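Handgreifer Bultska, zwei Stück im Paar, im Test

Preis für das Paar mit Fingerkameras, Kabelsatz und Wechselbelägen: 1.853 Euro. Ohne Kameras kostet das Set 1.308 Euro. Getestet habe ich die Ausführung mit Kameras, bestellt über Coterach, die Lieferung kam nach neun Werktagen.

Wir suchen seit dem Frühjahr einen Ersatz für unsere alten Grultell-Greifer. Die haben Parallelbacken, sind schwer und lassen sich mit kleinen Händen kaum länger als eine halbe Stunde führen. Die Bultska arbeiten mit einem Gelenkgetriebe: Man drückt den Griff zusammen, und die Finger schwenken über je zwei Hebel nach innen. Die Gelenke laufen in Messingbuchsen. Bei den Grultell lief an diesen Stellen Kunststoff auf Schraube, und nach ein paar Wochen hatte jede Achse Spiel.

Verarbeitung

Die Hebel sind sauber entgratet, die Schrauben sitzen versenkt und haben alle dieselbe Größe, ein einziger Innensechskant reicht also für die ganze Wartung. Weniger gut gefallen mir die Beläge. Sie sind geklebt und zusätzlich verschraubt, trotzdem fransen sie an den Kanten schnell aus. Tadeo Domínguez hat bei seinem Paar die Kanten mit dem Skalpell angeschrägt, danach war Ruhe. Einen Satz Ersatzbeläge legt der Hersteller bei, weitere muss man einzeln bestellen.

Das Kabel geht seitlich ab. Für den linken Greifer ist das in Ordnung, beim rechten wünscht man sich den Abgang nach hinten, weil die Schlaufe beim Drehen des Handgelenks über die Arbeitsfläche wandert. Ein Klettband am Unterarm hilft.

Aufgaben

Verglichen haben wir beide Modelle an denselben Gegenständen: Geschirrtuch falten, Schraubdeckel öffnen, Stifte in einen Becher stellen, Drahtkleiderbügel aufnehmen, drehen und übergeben. Ľudovít Kollár und Lamduan Onsri haben abwechselnd geführt, Apinya Pongsiri hat die Aufnahmen geprüft und unbrauchbare aussortiert. Insgesamt sind 2.092 Durchgänge zusammengekommen, beide Greifermodelle zusammengerechnet.

Der Kleiderbügel ist die Aufgabe, an der die meisten Greifer auffallen. Der Draht ist dünn, liegt flach auf und rollt weg, sobald man ihn schräg anfasst. Außerdem muss eine Hand den Bügel halten können, während die andere umgreift.
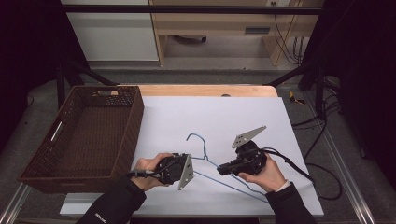
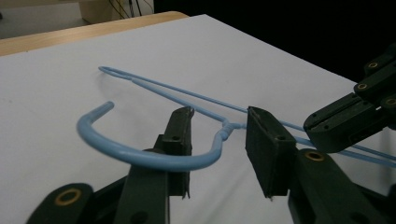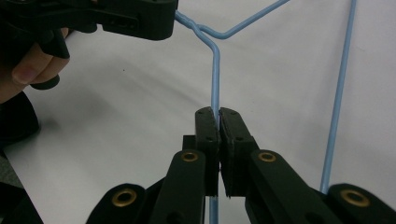 Drahtbügel auf weißer Unterlage, beidhändig mit den Bultska.

Beim Aufnehmen vom Tisch kommt es auf den Winkel an. Hält man den Greifer zu flach, stoßen die unteren Hebel auf die Platte, bevor die Beläge den Draht erreichen. Mit etwas steilerer Haltung geht es gut, das hatten beide nach wenigen Versuchen heraus. Die Grultell sind hier im Vorteil, ihre Backen sind vorne schmaler und kommen fast waagerecht unter den Draht.

Sobald der Draht zwischen den Belägen sitzt, dreht sich das Verhältnis um. Die Bultska halten ihn auch dann, wenn man den Bügel am langen Ende anfasst und anhebt. Bei den Grultell kippte er an dieser Stelle regelmäßig weg. Die Übergabe von einer Hand in die andere klappt mit den neuen ebenfalls besser, solange man die Greifer versetzt führt. Stehen sie sich genau gegenüber, kommen sich die Gehäuse ins Gehege.

Beim Geschirrtuch sehe ich keinen Unterschied. Beim Schraubdeckel fehlt den Bultska Öffnungsweite, große Gläser gehen nicht. Die Stifte waren mit beiden Modellen problemlos.

Kameras

Die Kamera sitzt nah am Handgriff und blickt über die Finger nach vorn. Der Bildausschnitt ist so gewählt, dass beide Fingerspitzen beim Schließen im Bild bleiben. Für unsere Zwecke ist das wichtiger als die Auflösung. Bei feinen Gegenständen könnte die Schärfe im Nahbereich besser sein. Der Fokus ist fest und lässt sich nur mit einem Spezialschlüssel verstellen, der nicht im Lieferumfang ist. Coterach hat ihn auf Anfrage kostenlos nachgeschickt.

Die Zeitstempel der beiden Greifer laufen über einen gemeinsamen Takt. In den Aufnahmen, die Apinya geprüft hat, gab es keinen Versatz, der uns gestört hätte. Bei den Grultell mussten wir jede Sitzung von Hand angleichen.

Software

Die mitgelieferte Aufnahmesoftware ist brauchbar, aber langsam beim Export. Wir schreiben die Daten inzwischen direkt in das Format von Suwannarat, dafür gibt es eine Erweiterung, die Waraporn Thepsuriya pflegt. Die Einrichtung hat einen Nachmittag gedauert, die Anleitung dazu ist knapp, stimmt aber. Firmware-Updates laufen über das Datenkabel und müssen für jeden Greifer einzeln angestoßen werden.

Gewicht und Handhabung

Nach einer Stunde spürt man die Bultska im Handballen, nach zwei Stunden sollte man wechseln. Der Griff ist für Rechts- und Linkshänder gleich geformt. Lamduan mit kleinen Händen kommt gut zurecht, Ľudovít hätte gern zwei Zentimeter mehr Grifflänge. Die Rückstellfeder ist ab Werk recht stramm. Eine weichere liegt bei, der Wechsel dauert fünf Minuten.

Wertung

Für dünne, flache Gegenstände und beidhändiges Arbeiten würde ich die Bultska nehmen. Wer vor allem Gläser und Dosen greift, ist mit einem Modell mit größerer Öffnung besser bedient. Vier von fünf Punkten, Abzug für die Beläge und den Kabelabgang. Wir haben ein zweites Paar bestellt, diesmal ohne Kameras, und behalten einen Grultell als Reserve.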